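What Are the Odds? Our Maths Project on Dice and Chance

For our summer project at Farnow we wanted to find out how long it takes for chance to "even out". We'd all heard that each number on a die should come up one time in six, but who has ever sat down and checked? We did, and it was much more fun than it sounds!

Our group had 13 people in it and we split the work over three weeks in May. Everybody rolled one ordinary die 45 times and wrote each result on a tally sheet, which gave us 585 rolls altogether. If chance was perfectly fair, every number should have turned up 97 or 98 times.

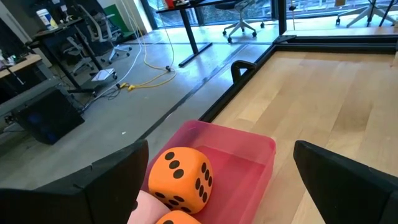 Report and picture: Imre Falkner, Morkau group

The first thing we noticed was how messy short runs are. In the first 20 rolls on my own sheet I didn't get a single two (I really began to wonder about my die), and then they came along in a clump. One of the other sheets had 18 sixes on it, when you'd expect seven or eight. We checked that one twice!

But when we added all the sheets together the bars on our chart got much closer to level. Sixes were still a bit ahead and threes a bit behind, though the gap looked tiny next to the ones on the single sheets. Seeing that happen with our own numbers was brilliant.

We also tried adding two dice, and seven was the clear winner, as it should be. There are six ways to make a seven and only one way to make a two or a twelve.

If we did it again we'd agree beforehand what to do when a die rolls off the table. Half of us counted those and half rolled again, so we had to go back over some of the sheets. The full chart goes up in the Rutherford room on 24th July.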